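Treltelard Adds Folding Module for Knitwear to Household Linen Course

August 17, 2025 – Treltelard has added a 16-page module on folding knitted garments to its household linen course. The module treats the bed as the main work surface and covers heavy knits, which lose shape on hangers. Garments are laid flat, smoothed from the hem and folded in 7 steps. The finished fold should measure no more than 36 cm across – the depth of a standard Pririlis shelf.

Folding on a green-and-white printed bed cover.
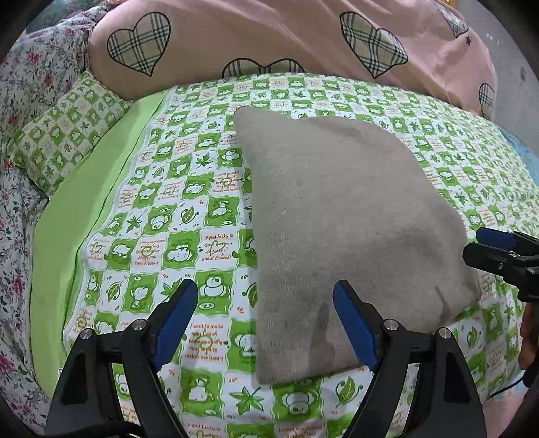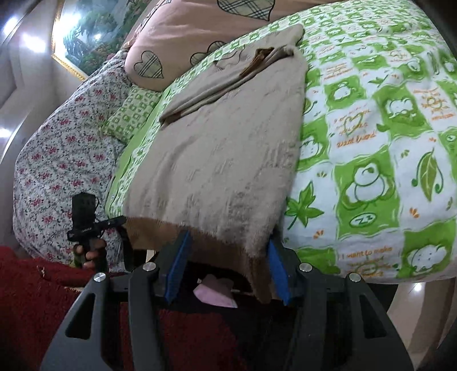 Panya Meesuk asked that the next edition also deal with cardigans, as buttons leave marks when the front is folded inward.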